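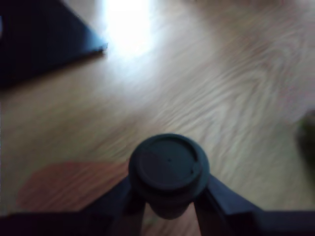 Nornon to give Plekham its floors back with new Pramodness service

November 8, 2025

Home care firm Nornon has announced Pramodness, a new service for people who own a wooden floor and would like to see it again.

Bookings open today for homes in Plekham and the villages nearby, with the first visits taking place in January, when the decorations have come down and the exercise equipment has not yet been put away for the year.

Pramodness is made up of two visits. On the first, a Nornon team clears the floor of one room, sorts what was on it with the householder, and cleans the boards. On the second, the team comes back to look at scratches, dull patches and the pale rectangle where the rug used to be, and puts right what can be put right. What can't be put right is written down, with a frank note on whether a chair would cover it.

The service has been built for pale floors in particular. Honey, tan and beige boards have been a favourite in Plekham for years, chosen on the grounds that they make a room look bigger and don't show the dust. Nornon accepts the first claim. Its cleaners have views on the second.

"People spend weeks picking a floor," said a spokesperson for Nornon. "They bring the samples home, they look at them in the morning and again at night, they fall out over the grain. Then it goes down, everyone says how lovely it is, and a fortnight later there's a clothes airer on it that will be there until the house is sold."

The firm asked 2,365 households about their floors before drawing up the service. The most common answer to the question "What is your living room floor made of?" was wood, or something that looks like it. A good many people were unsure which, and several asked if they could go and check. Nornon does not mind either way, though its teams will need to know before they open a bottle of anything. Each visit therefore starts with a look at an edge or a threshold, where floors tend to give themselves away.

Cleaning is done with a nearly dry flat mop and Lukáč floor soap, a plain product with a faint smell of linseed and a label that has been described as stern. No steam is used. Nornon has asked that this be mentioned early in any coverage, as steam mops are a popular present and the firm would like to reach people before Christmas.

Scratches are treated by depth. Light ones, of the kind left by a dining chair with a missing pad, can usually be softened with a coloured wax worked along the grain. Boards with a strong, wavy figure are easier in this respect than plain ones, as a repair has somewhere to hide. Deeper marks may need a filler, or a new board if the householder kept any spare. Most people did keep some. They are generally behind the water heater, underneath the thing in front of the water heater.

Clearing a room is a slower business. Teams use a simple method of five piles: stays here, lives elsewhere in the house, belongs to somebody else, goes, and cables. The last pile was added after trial visits, when it became plain that cables would not fit into any of the other four and that discussing them one at a time was taking up most of the afternoon. Nothing leaves the house without the householder's say-so, including the cables.

"We aren't there to tell anybody off," the spokesperson added. "Floors are for putting things on. We'd just like it to be a decision now and again."

Householders are asked to do very little beforehand. Nornon would prefer that they did not tidy up first, a request it expects to be widely ignored. Pets are welcome but should be elsewhere in the house while the soap is drying — paw prints on a pale floor can be charming, and they can also be permanent. Furniture of ordinary weight will be moved and put back, on new felt pads. Pianos will be cleaned around, with respect.

At the end of the second visit each household receives a short care sheet, written in everyday words and printed on one side only. It covers sweeping, spills, sunlight and what to put under a pot plant. It does not include a rota. Early drafts did, and those who tried them reported that the rota had ended up on the floor.

Pramodness can be booked for a single room or for a whole ground floor. Hallways count as rooms, a point on which the firm would not be moved, having seen the hallways. Stairs are not included at present, though Nornon is looking into them and says they are mostly shoes.

Prices depend on the size of the room and the state of the boards, and are given in writing before any work begins. Existing Nornon customers may add the service to their regular clean.

Notes to editors

Nornon provides home cleaning and floor care in Plekham and the surrounding area.

Pramodness is a service name and is written with a capital P. Nornon has been asked how it is pronounced and is content with any reasonable attempt.

Lukáč floor soap is used on all Pramodness visits and is not sold by Nornon. The accent is part of the name.

Further details, including the care sheet in full, are available from the Nornon press desk on request.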